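October, late, already in bed with the lamp on

Such a good desk day! I want to get it down before I fall asleep, even though I know perfectly well that a whole page on a piece of pink cloth will look a bit strange when I come back to it in the spring. I don't care. I've filled pages of this notebook with worse (see the week of the bathroom grout).

So, the cloth. I'd had it since the market at Stumonside, folded up in the bag it came in, and I had not once opened it out properly. The seller had a whole table of remnants, and this one was at the very bottom, and I saw a corner of it and that was that. It's a pink that leans toward salmon, the color of the inside of a shell, or of the good grapefruit you get for three weeks in winter and then never again until the next one. She wanted more for the blue one beside it and I have no idea why. The blue was ordinary. The pink was 27 and I paid it and walked to the 56 bus feeling as if I had gotten away with something.

The plan has changed about four times. First it was going to be curtains for the little window over the sink, and then I remembered that the little window over the sink gets splashed all day long. Then napkins. Then I thought of wrapping presents in it, which my mother's side of the family used to do, with the corners tied up on top like rabbit ears. And today, finally, I thought of the desk. All that white! White desk, white blinds, white cables, and that big black monitor sitting in the middle of it. It needs one warm thing, and I had one warm thing in a bag.

Before the cloth could come out, I had to deal with the desk itself, or at least look it in the face. I'm always surprised by what collects there. The yellow pear has been part of the landscape lately and I've grown fond of it, standing up straight on its bottom like it's waiting to be called on. I put off eating it again today. It looks so nice near the red mouse! (I love that mouse, by the way. It's an oval, red with black, and it's the only cheerful piece of computer equipment I've ever come across. Everything else comes in the color of wet road.) There was a red snack wrapper in front of the monitor stand too, and every time I noticed it I thought, right, that's going in the trash, and then I noticed something else.

The cables I refuse to discuss at length. There are white ones in a tangle at the left, and a black one that makes a great big loop behind the monitor before it comes back down to the desk, and then the power strip on the floor, which I've been meaning to fix up under the desktop with those sticky hooks from Londel. I own the hooks. They're in the drawer. They have been in the drawer for so long that I've started thinking of them as part of the drawer. Next month, maybe, when it's too dark in the afternoons to do anything that needs daylight.

What I did want daylight for was the cloth, and the light in that room was lovely today. The blinds do something very kind to a color. They take the glare off it and leave it soft, and the pink on the white desk just glowed. I laid it down in front of the monitor and smoothed it, and stood back, and smoothed it again, and I swear the room felt two degrees warmer.

Then came the folding, which is what I really want to remember. I have never been any good at it. I'm a roller-upper, I come from a long line of roller-uppers, and our linen cupboard growing up looked like a bakery shelf. But I had read the fabric chapter in that Ackah housekeeping book, all the way over on page 247 (they bury it behind laundry starch and the care of brass), and it says to get the cloth flat and square first and only then think about the fold. Flat and square! I'd always started folding while it was still in a heap and hoped that it would sort itself out on the way.

Flat is harder than it sounds. The stuff has opinions. You pull one side smooth and the other side humps up like a cat under a blanket, or the top edge rolls over on itself, and you have to go back and coax it. Lift a bit of it up by one place and it all gathers into a twist beneath you. I got impatient, then I got interested, and after that the time went somewhere and it was past four.

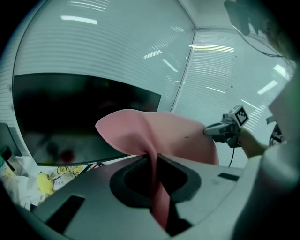
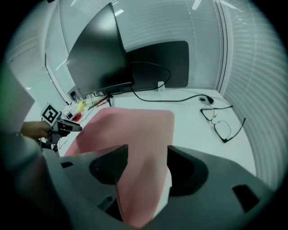
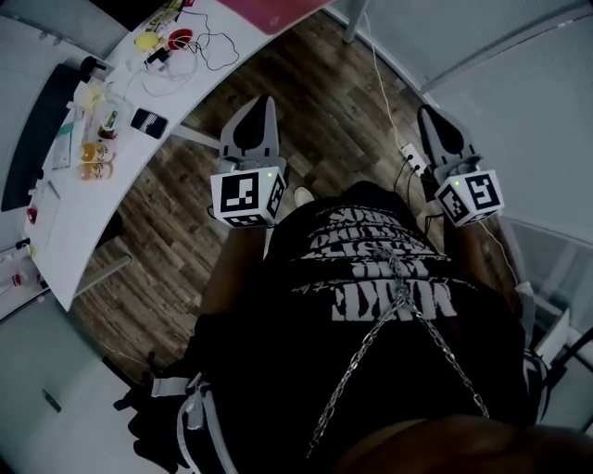
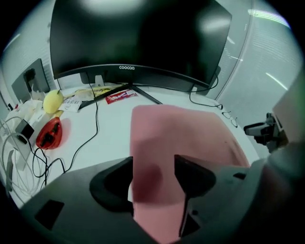

My sister thinks I'm doing it all in the wrong order. I called her at supper, very pleased with myself, and she listened to the whole thing and then told me that a cloth should be washed before it goes anywhere near a desk, that pink is the worst color for running, and that if I ever set a cup down on it I'd be sorry. Also she said that I should iron it and stop reading about it. I asked her which setting and she said she had never in her life looked at the setting, and then we laughed so much that she had to put the phone down and turn off her soup.

She's right about the washing, of course. I wrote "wash pink" on the list on the fridge. Cold, by itself, and I'll dry it over the bath and see what it does. If it shrinks, it shrinks, and then I'll have a smaller warm thing. There's room for it to lose a little.

But I'm not so sure she's right about the ironing. I like it with a little bit of life left in it. A cloth that's been pressed to death looks like a hotel, and I don't want a hotel next to my pear. What I want is for it to lie down nicely when asked and still look like something you could pick up and wipe your hands on, or wrap around a loaf if someone turned up and you wanted to send them home with one.

Other things I thought of while I was at it, in no sensible order:

The edges. They're going to need hemming sooner or later. I could do it by hand in front of a film. I did the whole of the gray blanket that way last winter and enjoyed it tremendously, though I stabbed myself every time the plot picked up. I have cotton in nearly the right pink left over from the cushion business. I checked tonight, there's a full spool, 100 yards, and one that's almost bare.

The size. It takes up a good share of the desk when it's open, more than I'd expected from the bag. Folded in half the long way, I think it would make a runner under the monitor stand, with room at the side for the mouse. The stand has those legs that stick out at the front, and it would be so satisfying to have them standing on something soft. But would the mouse work on it? I tried to picture this and couldn't. Mice are fussy. I might have to leave the mouse on the bare desk, and that's fine, red on white is a good look all on its own.

The other end of the desk. I have been so busy with the middle that I forget it curves around and keeps going, with its whole own population of little things. Every one of them is useful to somebody, I'm sure, and I can't bring myself to tip them all into a box. A tray would do it. Grendberg has that shop by the station with the wooden trays in the window, and I keep walking past it with my hands in my pockets, being strong. I may stop being strong.

And glasses! Glasses need a place. They get put down open on the bare desk with their arms out like somebody sunbathing, and one day there'll be an elbow. If the runner is wide enough, there could be a spot for them on the cloth, at the right-hand end, where a hand goes naturally. I got quite excited about this on the bus home and drew it on the back of my receipt. The drawing is terrible but I know what it means.

I ate too much bread with the soup (mine, not hers, mine was leek) and then stood in the kitchen with a dishtowel and practiced. Flat, square, then the fold. Dishtowels are so much easier, they hardly put up a fight, and I did the entire stack and then went and did the pillowcases as well. The cupboard looks magnificent! I opened it twice just to see. I opened it again on the way to bed.

It's funny how a thing like this can sit in a bag for weeks and be no use, and then it gets one afternoon out on a desk and I've got a hem, a tray, a place for glasses and a wash to do. I haven't been so keen on a room since I painted the hall.

For tomorrow: look for the laundry soap without the perfume. Eat the pear, or decide once and for all that it's an ornament. Throw out the wrapper. Ring my sister back and find out if the soup survived. And take the little ruler in with me, the metal one, so I can measure the desk from the stand to the front edge and quit guessing.

Rain on the window now. Lamp off.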